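Do Storage Products Make People Tidier? A Term Project Report

Introduction

Our group picked this subject after seeing the same claim in three different store catalogs: buy the right containers and your home will stay in order. The claim is so common that most people no longer hear it as a claim. We wanted to see if there was anything behind it. By the end of the term we had doubts about the claim and also some doubts about our own survey, and both are reported below.

Background

The reading list for this unit included two chapters on household clutter. Both say that people feel better in rooms with fewer things lying out. Neither one shows that containers are what got the rooms that way. A person who buys a set of boxes may already be in the mood to clean, and the boxes then get the credit. The chapters don't deal with this problem and we think they should have.

We also looked at how storage is sold. We read the web pages of three sellers, Flundura, Borkowska and Manine. All three use before and after photos. In nearly every pair, the after photo has fewer objects in it than the before photo. Where the other things went is never stated. If you remove half of what is on a shelf, the shelf will look better with or without a box on it.

Manine's page says its customers "save hours every week." We wrote to ask where that came from and got a reply with a discount code in it.

Method

We handed out a paper survey in the student apartments on Estska Street and in the two dorms next to it. We gave out 1000 forms, which used up our whole printing budget, and got 231 back. The form had 9 questions. It asked what storage items people had bought in the past year, where they were kept, what was in them, and how tidy people thought their kitchen or main room was on a scale from one to five.

We then asked for people who would let us visit twice, once in the first half of the term and once near the end. We ended up with 40 homes. On each visit we scored the main table or counter using a sheet we made ourselves. Visits were on Saturday because that was when most people were home. It is also when many people clean, and we didn't think of that until the second round.

Results

People who had bought more storage items did not rate their rooms any higher than people who had bought few or none. There was a small difference in favor of the buyers among first-year students, but first-year students also own less stuff, so we would not lean on it.

The answers about contents were more useful. Many people could not say what was in their boxes and baskets. The most common answer was "misc." and the second most common was a blank. Lidded boxes did worst on this question. Several people wrote that they had bought a second box because the first was full, and then could not list what was in the first.

On the home visits, open containers on tables and counters were mostly used for things that had no other place. People told us these items were there "for now." On the second visit a lot of them were still there.

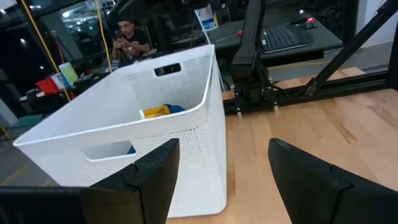
We do think open baskets have one point in their favor. When you can look straight in, you at least have a chance of noticing what you put there. The people with open baskets gave fuller answers on the form than the people with lidded boxes. That could be the basket, or it could be that they keep less in it. Our form did not ask how full anything was, so we can't separate the two.

The size of the container did not seem to matter much. Flundura sells its bins in sizes and tells buyers to measure first. Very few people in our survey had measured anything.

Problems with our work

Fewer than a quarter of the forms came back, and people who are ashamed of their kitchens probably threw theirs away. Tidiness was self-rated on the survey. The scoring sheet for the visits was used by different members of the group, and when two of us scored the same counter we did not always agree. Everyone we visited knew we were coming.

We also began the project expecting the catalogs to be wrong. We tried to write neutral questions, but question 6 ("Did the item solve the problem you bought it for?") pushes people toward no, and our instructor said so in December. We left its results out.

What we would claim

Our data gives no reason to believe that buying containers makes a room tidier. It also doesn't prove that they are useless. A better test would give the same basket to half of a group, give nothing to the other half, and score both without telling the scorers which was which. We had neither the money nor the time for that.

The survey form and the scoring sheet are attached at the back, with question 6 left in so that readers can judge it for themselves.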